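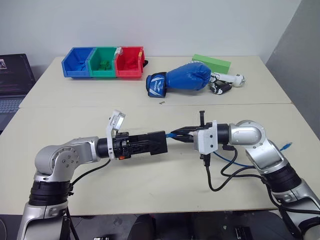

Guides / Two-Arm Kits

Plugging in a network cable with the Fladgate two-arm kit

July 13, 2020

The cable task is the one most buyers try after sorting and stacking. One arm holds a small network box, the other brings the plug to the port. You need the Fladgate kit with both wrist cameras fitted, a box with Ethernet ports and a spare cable. We used a bright blue cable – it stands out against black grippers.

Before you start

Run the Moroz alignment routine on both arms. Set the speed limit to 4 on the control panel and leave it there until you have a few clean runs.

Step 1. Grip the box

Close the left gripper on the sides of the box and leave the front clear. Stand the box upright so the ports face the other arm. If it tilts when you nudge it with a finger, open the gripper and take it deeper in the jaws.

Step 2. Pick up the cable

Take the cable close behind the plug. The textured pads hold well, but a long free end will swing, so let the rest of it lie on the table.

Step 3. Line up and insert

Bring the plug level with the port using the wrist view, then push forward slowly. On our box the ports are stacked, and the cable goes in the upper one. Stop if the box shifts in the jaws.

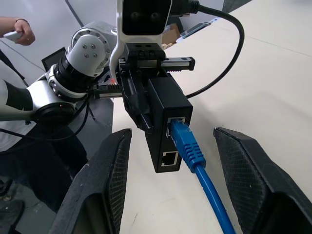

Step 4. Release and save

Open the right gripper, back it straight out and save the run. The Fladgate software stores up to 1000 runs before you have to export.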